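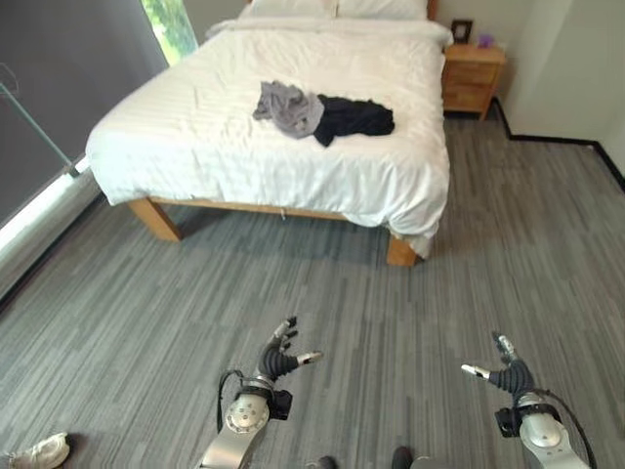

How did a student who failed her first-year statistics module end up teaching it?

By resitting it with Villads Toft, mostly. That is the short version she gives when people ask, and she gives it fast, between a nine o'clock seminar and a pile of marking she hasn't started.

The longer version takes in two universities, a job she hated and a lecturer who answered emails at six in the morning. She did her first degree at Hjaltested, a small place, the sort where you end up knowing the library staff by their first names. Geography. She picked it for the field trips. "I wanted to be on a hillside in a cagoule. There was a line in the prospectus about quantitative methods and I just read past it."

The line in the prospectus turned out to be a whole module. She got 21 out of a hundred. She still has the sheet.

"I hadn't understood a word since week two. And I was eighteen, I thought if you didn't get it you kept your head down until it went away."

The resit was in the summer. Toft ran the catch-up classes for it, mornings, in a basement room with one window. He had a habit she now copies without meaning to - he would put a wrong answer on the board first and leave it there. No comment. Just wait.

"It drove me mad. You'd sit looking at it. Then somebody would say, hang on, that can't be right, you can't have more people in the flats than in the town. And off we went. I'd never been allowed to argue with a number before."

She passed. Then took the optional follow-on, then the one after that. By third year she was the person other people asked.

Did he tell her to carry on and do a doctorate? No, she says, and she is quite firm about it. He asked what she wanted to do, she said she didn't know, and he said fine, come back when you do. It took three years.

In between came Kellier, a firm that did footfall reports for shopping centres. She is careful here. Nice people, decent canteen. "Every report said the same thing. Saturdays are busy. We'd put it in a different font."

She wrote to Toft one evening from the office car park. The answer was there when she woke up. Two paragraphs, a reading list, and a question she couldn't answer, about why bus timetables in thinly populated areas were nearly always drawn up from figures for somewhere else. That question became the first chapter of her thesis.

The doctorate was at a bigger university, a long way south, and she did not enjoy the first year of it. Big department. Seminar rooms you had to book a month ahead. Everyone seemed to of read everything. She was used to knocking on a door and the door being open.

"I rang him to say I was leaving. He didn't try and talk me out of it, he asked what I was stuck on. So I told him and we talked about that for an hour and then I sort of forgot to leave."

What she was stuck on was the survey. She had 870 households on her list, spread over the Dusard valley, and replies from 118 of them. Her supervisor thought it was enough. She thought it wasn't, and went and knocked on doors all February, in the dark mostly, with a clipboard and a torch. Got a great deal of tea out of it. Got a better thesis too, she thinks, because the people who don't post a form back are the ones who can't get to the post box.

The project that came from it, Zetus, is still going. Students at her present department help run it, second years as well as the postgraduates. They check timetables against what people say they can really use, village by village. She likes getting undergraduates in early. Some of them are bad at it to begin with, which doesn't bother her.

"I had one lad in tears over a spreadsheet. I showed him my mark. The 21. He took a photo of it."

She has been teaching for four years now. Her first-year group this term is 18 students, small enough that she knows who hasn't said anything by week three, and she goes looking for them. Not in a heavy way. A word in the corridor. Toft did the same, although it was years before she noticed that he'd done it on purpose.

She says the job is not all corridors. There's the marking, the forms, the meetings about the forms. Contracts that run out in the summer and get renewed in the autumn, or don't. Two of the people she did her doctorate with have left teaching altogether and she doesn't blame them. When students ask her if they should go on to further study she tells them what she was paid in her first year out. Some of them go a bit quiet. Then she asks what they want to do.

And is she in touch with him still? He has retired, grows beans, sends her cuttings from the paper with the percentages circled in pencil. No note. She pins them up by the door of her office and makes new students find the mistake before they sit down. One has been up since the autumn and noone has got it yet.

"I'm not sure I have either," she says, and then it's five to eleven and she is off down the stairs with her coat half on.

Reading time: 5 minutes

Related
From our classrooms to theirs: former students who teach
Hjaltested summer resits: what the catch-up classes cover
Zetus looks for second-year helpers
Life after a doctorate, three answers

Last updated: February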